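Sachets, bocaux, torchons : la seconde vie du placard

À Surcombe, l'épicerie Wanyama n'emballe presque plus rien. On arrive avec ses contenants, on pèse, on remplit, on paie. Beatrice Urio a ouvert la boutique il y a 14 ans, avec deux silos de riz et une balance d'occasion. Elle vend aujourd'hui une centaine de produits en vrac, des lentilles au savon râpé.

Les débuts ont été lents. Les clients venaient en curieux, achetaient un sachet de thé et repartaient au supermarché. « Ils oubliaient leurs bocaux, tout simplement », raconte-t-elle. Elle a fini par poser une étagère de pots consignés près de la porte. Les ventes ont doublé en un hiver.

Reste la question du poids. Un bocal en verre, c'est solide et facile à laver, mais personne n'aime en porter six jusqu'au troisième étage. Wekesa Kinyua, client depuis l'ouverture, fait ses courses à vélo et a renoncé au verre pour tout ce qui est sec. Il garde ses pots pour l'huile et le miel - le reste voyage en tissu ou en plastique souple.

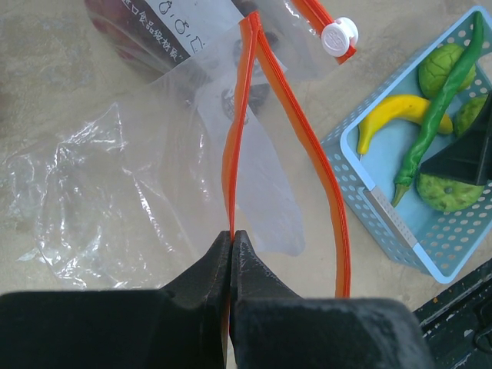
Le sachet à glissière divise d'ailleurs les habitués. Pour Naomi Okoth, qui anime l'atelier cuisine du mois de décembre, il n'y a pas de raison de jeter ceux qu'on possède déjà. Elle les lave à l'eau tiède avec un peu de savon, les retourne et les fait sécher sur une cuillère en bois. Ceux qui ont contenu de la viande crue partent à la poubelle.

Zane Luik, lui, n'en achète plus. Il coud des sacs dans de vieux draps et en vend au comptoir, environ 20 par mois. La farine passe un peu à travers, il le reconnaît, et il cherche une toile plus serrée.

La boutique ouvre à neuf heures. Les pots consignés se rendent propres, avec leur couvercle.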